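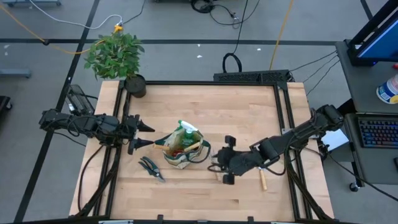
Flusville, 15 de diciembre de 2022

Quiénes somos

Hola, soy Kusum Semwal y llevo Olline junto con Shivam Dwivedi. Fabricamos y alquilamos la Drunum, una mesa con dos brazos robóticos enfrentados, y también vamos a montarla donde nos llamen y ayudamos a la gente a ponerla a trabajar en algo que le sirva. Llevábamos meses con una página de "quiénes somos" de cuatro líneas que decía "soluciones robóticas integrales" y que a mí me daba bastante vergüenza, así que la estoy reescribiendo yo, un jueves por la tarde, con la mesa montada al lado y la bolsa de jardín puesta en el centro.

Lo de la bolsa de jardín es nuestra tarea favorita y la que enseñamos a casi todo el mundo que viene a vernos. Una bolsa de lona beige con ribete verde, un pulverizador, unas tijeras de podar, herramientas de mango de madera... y a guardar. Parece una tontería hasta que lo intentas con dos pinzas. La lona se dobla por donde quiere, las asas se caen hacia dentro justo cuando vas a meter algo, y un pulverizador de pie dentro de una bolsa blanda se tumba con mirarlo. Las tijeras de podar merecen capítulo aparte, porque encima de la mesa quedan casi planas y hay que cogerlas por los mangos sin que se te escapen girando. ¡La de tardes que hemos pasado con las dichosas tijeras!

Cómo empezó esto

Shivam y yo nos conocimos trabajando en una empresa de empaquetado de semillas y herramienta pequeña para viveros (de ahí nos viene la manía con las cosas de jardín). Él se ocupaba de las máquinas de la línea y yo de hablar con los clientes, que me pedían siempre lo mismo: lotes surtidos, pocos de cada, distintos cada semana. Las máquinas de la línea eran estupendas para hacer el mismo sobre todo el día y un desastre para todo lo demás. Los lotes surtidos los acabábamos preparando a mano, yo incluida, en la mesa de la cocina de la empresa, con la radio puesta.

Una noche Shivam me dibujó en el reverso de un albarán una mesa con un brazo a cada lado. Tengo el albarán guardado. La proporción estaba fatal y los brazos parecían dos flamencos, pero la idea es la misma que vendemos ahora: un tablero en medio, un bastidor de perfil de aluminio alrededor y los dos brazos entrando desde lados opuestos para encontrarse en el centro, que es donde se trabaja.

Qué ofrecemos

La Drunum es el kit. Viene con el tablero, el bastidor, los 2 brazos, las pinzas, los soportes y el cableado. El tablero es de listones de arce claro y sobre esto tenemos opiniones fuertes en casa. Shivam lo quería metálico. Yo insistí en la madera porque la primera mesa de pruebas sonaba como una batería de cocina cada vez que un dedo tocaba abajo, y también porque es bonita, qué le vamos a hacer. Con el tiempo los listones cogen marcas y a mí me gusta; si a ti no, se lijan y se vuelven a aceitar.

Los dedos de las pinzas se cambian. Tenemos unos en forma de cono, que entran bien en huecos estrechos y entre asas, y otros de almohadilla, más anchos, para agarrar mangos y botes. Se puede poner un juego distinto en cada brazo, y así es como solemos trabajar la bolsa: conos a la izquierda, almohadillas a la derecha. Hay clientes que ponen los mismos en los dos lados y les va de maravilla, depende muchísimo de lo que vayas a mover. Si no lo tienes claro, mándanos una foto de tus cosas encima de una mesa y te decimos con qué empezaríamos nosotros.

Erdem es el servicio que va detrás. Cuando alguien compra o alquila una Drunum puede contratarlo y entonces Shivam (o los dos, si el sitio queda cerca y hay buen sitio para comer) se planta allí, la monta, la ajusta y se queda hasta que la primera tarea está definida. El montaje nos lleva unas cuantas horas de reloj. Elegir bien la primera tarea puede llevar más, y en eso somos bastante pesados: preguntamos qué se guarda, en qué orden, qué puede caer de lado y qué no, quién lo hacía antes y cómo. Lo normal es que la persona que lleva años haciéndolo a mano sepa tres trucos que no están escritos en ninguna parte, y esos trucos son oro.

El alquiler mínimo es de 8 semanas. Nos han pedido menos muchas veces y entiendo por qué, pero la primera semana se va en acostumbrarse a la mesa y no queremos que nadie pague para quedarse a medias. Si a mitad del alquiler quieres comprarla, te descontamos lo pagado.

Lo que sabe hacer y lo que le cuesta

Me gusta contarlo antes de que venga nadie a verla, así no hay caras largas. Con objetos rígidos y de buen tamaño la Drunum va suelta. Con un mango de madera recto, también. Le cuestan las telas, las bolsas sin cuerpo, todo lo que cuelga, y las cosas metálicas muy planas pegadas al tablero. Tampoco es rápida - una persona con prisa le gana casi siempre, y si lo que necesitas es velocidad hay otras máquinas y te diremos cuáles mirar. Donde de verdad disfruta la gente con ella es en talleres pequeños, aulas de formación y laboratorios donde cada pocas semanas cambia lo que hay que colocar.

Llevamos un cuaderno de pruebas de la bolsa (de papel, sí, con anillas). Ya vamos por casi 700 intentos anotados, cada uno con su fecha, los dedos que llevaba cada brazo y una frase de lo que pasó. Hay frases muy secas, de Shivam, y hay otras con tres signos de exclamación que se reconocen enseguida. En noviembre cambiamos la forma de sujetar la boca de la bolsa y las anotaciones de ese mes son las más entretenidas de leer de todo el cuaderno. Si vienes, te lo dejamos hojear.

El taller

Estamos en Flusville, en una planta baja con moqueta gris que heredamos de una oficina y que nos ha salido muy sufrida. La mesa está en medio, el puesto del ordenador a la derecha (el teclado de colores lo eligió Shivam y no se negocia), y en la esquina del fondo hay una planta en su maceta negra, apoyada en el propio bastidor. Es de hojas muy verdes y se desparrama un poco por fuera de la mesa. Hay cables por el suelo, eso también os lo aviso para que vengáis con calzado cómodo.

Las visitas son con cita y las hacemos de 10 en adelante, con un café. Podéis traer vuestras propias cosas, de hecho lo preferimos con mucho: una demo con nuestra bolsa os la sabéis ya después de leer esto, y con vuestras piezas vemos enseguida por dónde va a ir el trabajo. Nos han traído utensilios de repostería, material de dibujo, cajas de anzuelos (sin anzuelos, por favor, esto lo pedimos desde entonces) y una colección entera de brochas. Las brochas fueron un gustazo.

Quién te contesta

Si escribes, contesto yo, normalmente el mismo día. Si la pregunta es de pinzas, de longitudes de cable o de si la mesa cabe por tu puerta, se la paso a Shivam, que contesta más tarde pero con dibujo. Las medidas del bastidor y la lista completa de lo que viene en la caja te las mandamos con el presupuesto, y para el presupuesto me basta con saber qué quieres mover, en qué espacio y si te interesa comprar o alquilar.

Y si solo tienes curiosidad y quieres ver dos brazos peleándose con unas tijeras de podar, escribe igual. Avísame con un par de días y te busco hueco.

Kusum

Contacto: Olline, Flusville | © 2022 Olline. Todos los derechos reservados | Volver arriba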